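Adberg Murine Hand-Held Demonstration Gripper
Equipment page: Teaching and Demonstration Tools

Overview

The Adberg Murine is a hand-held gripper used to record manipulation tasks for later use by a robot arm. The operator holds the tool, performs the task at a normal working pace, and the tool records the camera view, the opening of the jaws and the path of the hand. No robot is required at the bench during recording. The Murine is supplied to laboratories, training centers and production engineering departments.

Principle of Operation

The jaws of the Murine match the jaws fitted to the Adberg Pan robot wrist in spacing, pad shape and grip surface. The camera is mounted in the same place on both. A task shown with the hand-held tool is therefore recorded from the viewpoint the robot will have when it carries out the same task.

A trigger under the handle opens and closes the jaws. The pressure applied to the trigger is passed directly to the pads, so the operator feels resistance when an item is gripped. Two status lights on the rear of the handle show that recording is in progress and that the position of the tool is being tracked.

Bench Work

The tool is intended for use on an ordinary tabletop with everyday items. Flat bars, clear sheet material and small boxed goods are all suitable. Operators may work with bare forearms or in sleeves, and may reach across the table in front of the camera where the task calls for it. Recordings in which an arm covers part of the view are accepted by the software and do not need to be removed. 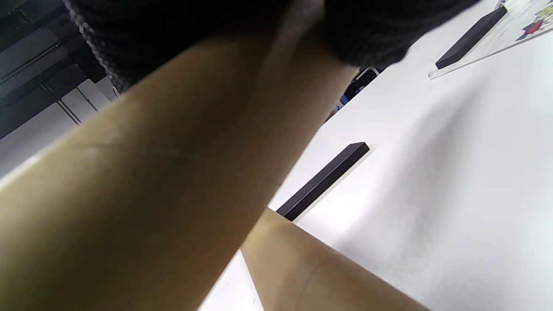

Remote Control Mode

The Murine may also be used to drive a Pan arm directly. In this mode the arm follows the movement of the tool, and the jaws open and close with the trigger. Remote control is recommended for tasks in which the reach or speed of the arm must be checked before recording begins. The arm stops when the trigger guard is released. Users must complete the Bedham operator course before this mode is unlocked.

Items Supplied

Murine hand-held gripper
Wrist strap
2 rechargeable battery packs
Charging dock
2 sets of replacement jaw pads
Calibration card
Operator manual

Specifications

Weight, with battery: 1,465 g
Recording: camera view, jaw opening, hand path
Storage: removable card
Connection: wired or wireless
Warranty: 2 years

Care and Storage

Wipe the lens and jaw pads with a dry cloth at the end of each session. Solvents must not be used on the pads. Repeat the calibration procedure after any change of pads and after any fall.

Ordering

The Murine is available for purchase or for term rental through the Adberg equipment office. Institutions that already hold a Pan service agreement should give the agreement number when requesting a quotation. Demonstrations can be arranged at the Bedham training center by appointment.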